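Workshop Tips: Getting Good Demos Out of Hand-Held Grippers

November 2021
By Dorian Ferrand

Search tips and how-tos Go

We just passed 3,000 demonstrations on the Camwood project (tidying a messy table, over and over, so the learning system can pick up how people do it), and my wrists would like a word! I started out terrible at this. I've gotten better, so I'm writing down what helped before I forget it.

Slow down, but don't crawl

My first clips were way too fast. I moved like I was clearing the table before company came over, and the fingers were closed before the camera got a decent look at anything. Then I overcorrected and moved like I was underwater, and those were bad too. Aim for the speed you'd use to pick up a full cup of coffee.

Keep the marker cube in view

If your gripper has a cube with the black square codes, watch how you turn your wrist. I lost almost 300 clips in August by curling my hand in toward my body on every single grab. Elbows out a little! It feels silly and it works. Wipe the codes with a dry cloth too, they pick up fingerprints like crazy.

Use real clutter

We bought a set of nice matching Wasby blocks for the table and the results were dull. Emptying our pockets and bags onto it went much better. Phones, cables, a glasses case, whatever's lying around. Shuffle it all after every 6 clips or so, and let somebody else do the shuffling, because you'll put things where they're easy for you.

Share the table

Two or three people working close together is fine as long as you agree who's reaching where. Say it out loud: "I've got the left side." Keep cords away from your feet if you can.

Our setup, grippers and all:
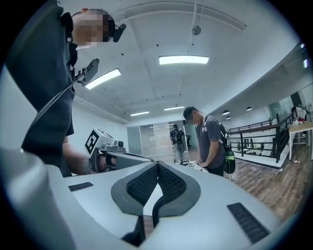
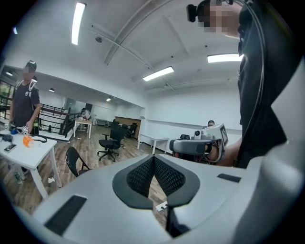
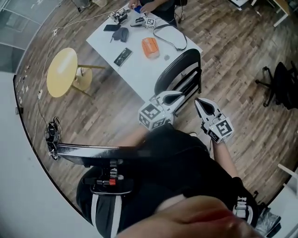
Take breaks before you need them

I do 8 clips, then put the gripper down and shake my hands out. When I push past that I get sloppy, and I don't notice until I'm reviewing the footage with a cold sandwich that evening. A strap around the wrist takes some of the load, but don't cinch it tight.

Label as you go

Masking tape and a fat marker, one strip per batch, stuck in a notebook. I tried doing it from memory at the end of the day and mixed up the Rissanen batch with the Meltico one, and sorting that out ate a whole afternoon. Write down who was holding the gripper, too.

Last updated November 12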